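Search this book
Enter a word or phrase
Go

September
By Diệp

Chapter 6
Learning from Hand-Held Demonstrations

6.1 Why the arm can stay switched off

In the last chapter the robot was present whenever data was being recorded. An operator moved a leader arm, the follower arm copied it, and the joint angles of both were written to disk with the camera streams. The method works and it is still the standard against which others are measured. It is also slow. An operator working through a leader arm feels very little of what the follower is touching, and takes far longer over a simple pick than the same person would with bare hands. A laboratory that owns one pair of arms can collect from one operator at a time, and only while the arms are in working order.

This chapter deals with a different arrangement. The operator holds the gripper directly, one in each hand for two-handed work, and carries out the task at a bench. No arm takes part. What is recorded is the path of each gripper through space, how far its fingers are open, and one or more video streams. A policy is trained on those recordings and only later run on an arm fitted with fingers of the same shape.

The idea rests on one assumption, and most of the chapter is spent examining it. The assumption is that a task can be described well enough by what happens at the fingertips. If the fingertips of a robot follow the path that the fingertips of the hand-held tool followed, and close when they closed, then the object should behave in the same way. The shoulder and elbow behind the fingertips can be left to the robot's own controller.

Where the assumption holds, the gain is large. Where it fails, the recorded data can look perfectly good and still be useless. A path that a human wrist follows without effort may pass through a region where a six-joint arm cannot keep its tool at the right angle. The person collecting the data will not feel anything wrong. The fault shows up weeks later, when the policy is run.

6.2 What this chapter covers

Section 6.3 sets out the recording problem and the three quantities that have to be measured. Section 6.4 covers pose estimation for the grippers, with and without external cameras. Section 6.5 is about time alignment, a dull subject that spoils more datasets than any other. Section 6.6 describes how episodes are filtered before training, and Section 6.7 reports the Prarnville study, which we use as a worked case throughout. The exercises at the end assume that you have read Chapter 3 on rigid-body transforms and have the course software installed.

Readers who mean to collect data of their own should read Section 6.5 before they buy anything.

6.3 The recording problem

Three quantities are needed at every time step. The first is the pose of each gripper, meaning its position and its orientation, six numbers in all. The second is the opening of the fingers. The third is an image, or several, showing what the policy will be allowed to see when it runs.

The opening is the easiest. A small encoder on the finger drive gives it directly, and the signal is clean. The pose is harder, and there are two families of solution. One places a camera on the gripper and works out its motion from the video, usually with help from an inertial sensor. The other tracks the gripper from outside, with fixed cameras or a tracking base station. The first can be taken anywhere. The second is more accurate but ties the work to one bench, and it loses the tool when a forearm gets in the way.

The image is the quantity that beginners think about least. A policy learns from what is in view, including things that have nothing to do with the task. If every demonstration is recorded with the same tray in the same place, the policy may learn the place and ignore the tray. We return to this in Section 6.6, where it accounts for the largest single drop in performance in the case study.

The case study was run at Prarnville over one autumn. The hardware was a pair of Grutico hand-held grippers, and the recordings were stored and labelled with the Proretti toolkit. The full set came to 1000 episodes across five tasks, or 200 for each task. Poses were sampled at 30 readings per second. Both grippers were recorded in every episode, including those in which only one of them touched an object – a decision that doubled the pose data for the simpler tasks and was later judged to be worth the space.

The five tasks were chosen so that each would put a different strain on the method. Two involved soft goods, where the grasp point changes from one attempt to the next. One was a stacking task, with tight limits on height. One asked the operator to hand an object from the left gripper to the right in mid-air. The last was a placing task with flat, smooth objects, and it is the one we look at first.

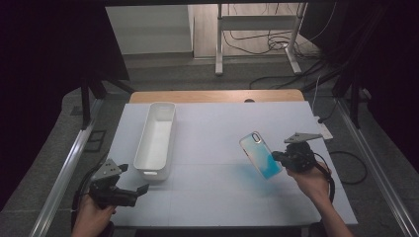
Flat objects make a good starting point for the study of grasp pose, as the error that matters is mostly in angle. Two parallel fingers meeting a thin slab have little tolerance. If the gripper is rolled a few degrees away from the plane of the slab, contact is made along an edge and the object can turn between the fingers when it is lifted. With a smartphone in a case, tilted in the air just above the table in the right-hand gripper, the angle of the phone and the angle of the gripper have to be treated as two separate quantities. The recorder knows only the second. The first must be recovered from the images, or else the policy must learn to cope without it. The raised camera bump near one corner of the phone is a further difficulty, for it means that a grasp over that corner is thicker than a grasp elsewhere, and the finger encoder will report a different opening for the same object.

The two readings of the opening can be turned to advantage. In the Prarnville data, the opening at the moment of grasp fell into two clear groups for the phone, and the groups matched the part of the object being held. A policy given the encoder value as an input could therefore tell one kind of grasp from the other, even when the fingers hid the contact from the camera. A policy given images alone could not do so reliably. The comparison is set out in full in Section 6.7.

The gripper that is not holding anything deserves a word too. In a one-handed pick the idle tool still has a pose, and the training code will try to predict it. If the operator lets it wander, the policy learns to wander. Operators in the study were asked to bring the idle gripper to a comfortable position at the start of the episode and keep it still. Those who had been given this instruction in writing followed it in 95 per cent of their episodes. The instruction given only by word of mouth was followed less often, and some of the earlier recordings had to be collected again.

Cables are a smaller matter, but they should be thought about when the bench is laid out. A wired gripper pulls slightly on the wrist, and the pull changes with the reach. Operators adjust to it within a few minutes and stop noticing. The adjustment is nevertheless present in the recorded path as a small bias towards the side from which the cable comes. It can be measured by asking the operator to hold the gripper at a fixed mark with the cable attached and then with its weight supported, and comparing the two poses. Exercise 6.2 asks you to do this.

We now write the three quantities in the notation used for the rest of the chapter. Let the pose of the left gripper at time t be expressed in the frame of the bench, and the pose of the right gripper likewise. It will often be more useful to express one gripper in the frame of the other, as the relative pose does not depend on where the bench frame has been placed. For the handover task it is the only form that trained well.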